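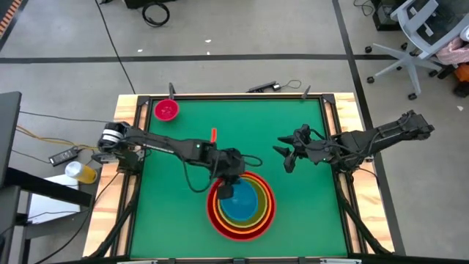
Nesting bowls: do you keep them nested?

turis_kitchen
Posted January 2026
I finally have a full set of nesting bowls and I'm way too happy about it! Red on the outside, then orange, then olive green, then blue. I love how the rims line up like rings when they're stacked. My question is how you all store them. I have one shelf, and right now the whole stack sits on it, but every time I want the little blue one I'm nervous about catching the next rim on the way out. Do you put anything between them?

plumjar
Oh I love these colors together. I keep mine nested with a square of felt in between (cut up an old placemat, cost me nothing). Zero scratches so far, and I use mine constantly.

Sydorenko_bakes
Felt is overkill, sorry! Bowls are made to nest. I've stacked and unstacked the same set for 19 years, and the marks they have came from my hand mixer. Just lift straight up and don't twist.

plumjar
Well, depends on the finish. A matte bowl hides everything. On a shiny one you'll see every little line, and it drives me nuts.

turis_kitchen
Mine are definitely shiny, at least the red one. I got right down at table level with it and it's practically a mirror:

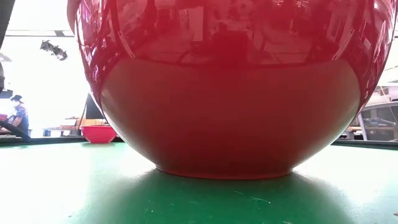
The big red one on the green top. Look at those reflections!

bovska578
WOW. You can see the line where the tabletop reflection starts. That is a gorgeous bowl. I'd leave the big one out full of oranges and only nest the other three. Then your stack is shorter and the pretty one gets seen.

Sydorenko_bakes
Fruit in your best mixing bowl? Then you have to dump the fruit every time you make bread.

bovska578
I make bread twice a month, I can move some oranges :)

turis_kitchen
Ha, I'm with bovska on looks, but I do use the red one for dough all the time. It has just the right curve for folding. What do you wash yours with? I've been using a soft cloth and plain dish soap, then drying right away so it doesn't get spots.

zostier_lane
Same here, cloth and soap. Skip the green scrubby side of the sponge, that's what dulled mine. Also, my shelf is 340 mm deep and my biggest bowl hangs over the front a little, so measure before you decide on a spot. I didn't, and had to redo the whole cabinet.

plumjar
Seconding the measuring! And if you don't have felt, coffee filters work great. A pack of 200 will last you forever.

Sydorenko_bakes
Okay, coffee filters I can live with. Still don't think you need them.

turis_kitchen
Going to try the filters and keep all four nested for now. If I'm sick of pulling them out by February, the red one moves to the counter and gets its oranges. Thanks everybody, more bowl pictures please!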